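Skirkside Pictures: Producer Submissions FAQ

Last updated Nov 12, 2021

Who can submit a project?
Any production company with at least one broadcast or streaming credit. Individual writers should go through an agent or attach a qualifying company first.

What is the development fund?
A first-look arrangement between Skirkside and the distributor Rurkier. It pays for paper development, casting tape and, in some cases, a non-broadcast pilot. It does not pay for series production.

Which genres are open?
Food, home and competition formats. Scripted projects are handled by Pevness under separate terms, and submissions sent to the wrong company are not forwarded.
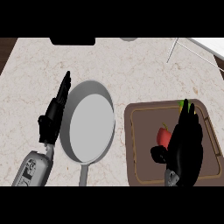 Gray frying pan on a veined stone countertop, computer rendering.

How long can the treatment be?
Up to 2,000 words, plus a one-page budget outline. Sizzle reels are optional. If you send one, keep it under 300 seconds and supply a streaming link — attachments are stripped by our mail server.

Who owns the format?
The submitting company keeps all rights until an option is signed. The standard option runs 18 months and can be extended once by written agreement. During that period Rurkier holds a first right to distribute outside North America.

How many projects are taken on?
We receive around 300 submissions per round. The number optioned varies, and there is no quota by genre.

Can we bring our own co-producer?
Yes. Name the co-producer on the cover form and state the split. The lead company must keep at least 70 percent of the producer share. Changes after the option is signed need consent from Kirsty Tawhiri in business affairs.

When is the next round?
The next round opens in June. Material received early is held, unread, until the opening date.

Will we get notes on a rejected project?
No. Declined projects receive a standard email. A revised version can be submitted in a later round under a new cover form.

Who do we contact?
Format questions go to Digby McKinnon, development. Contract questions go to business affairs. Please quote your submission number in the subject line.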